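Wed 26 September

Long day, good day, mostly. I got in early because Hwa-young wanted the arm for the afternoon and I'd promised to be off it by two (I was off it by twenty past, sorry Hwa-young).

So, the glare business. We've been arguing since August over why the wrist-view policy does so well on the board and so badly on anything shiny, and Anitha's line has always been that it's the pieces, the pale ones against a pale background, and mine has been that it's the reflection. I finally sat down and did the boring thing, which was to go back through all 879 attempts from the Culstead set and tag each one by hand for where the bright patch was when the fingers started coming down. Took me most of last week and I never want to see a pawn again.

And I was right! Well, half right. With the bright patch well away from the target the policy gets 88 per cent of its grasps, whatever colour the piece is. Put the target inside the patch and it goes to bits. It doesn't miss wildly either, it drifts towards the edge of the patch and closes there, as if the edge were the piece. Anitha looked at the plots for ages and said "hm", and from her that's practically a parade.

This morning I was back on the gold tin, white pieces only, fingers parked low over the near side so I could save some views before each run.

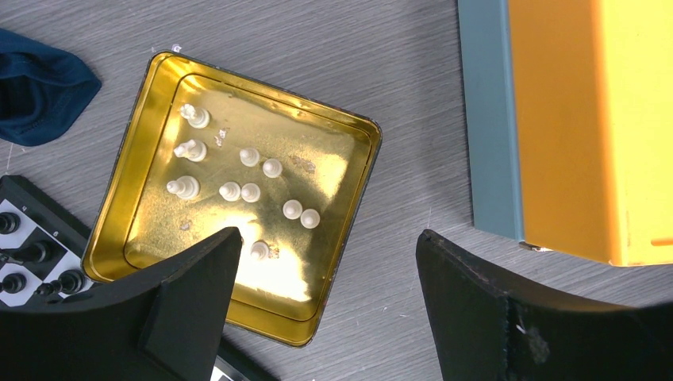
*White pieces in the tin, glare low in the middle. The one by the left fingertip is the nasty one.*

What I want to try is the Kodikara trick, where you train with fake highlights painted over the wrist images at random, so the network stops trusting brightness so much. I put together 800 painted frames before lunch and left a short fine-tune going while I ate. Seven runs on the new weights after that. Four clean picks, two drifts, and one where it simply hovered until I lost patience and hit stop. Far too few to say anything, but the drifts were smaller and I'm quietly pleased.

Anitha thinks I should compare it against just moving the lamp, and she's got a point, annoyingly. If a cheap lamp does the same job then the paper gets a lot shorter. I'll do both, same layouts, and shuffle the order so I can't fool myself.

Forgot to ring Stivaris about the replacement finger pads again. Must do that first thing. Bus was late, beans on toast, bed.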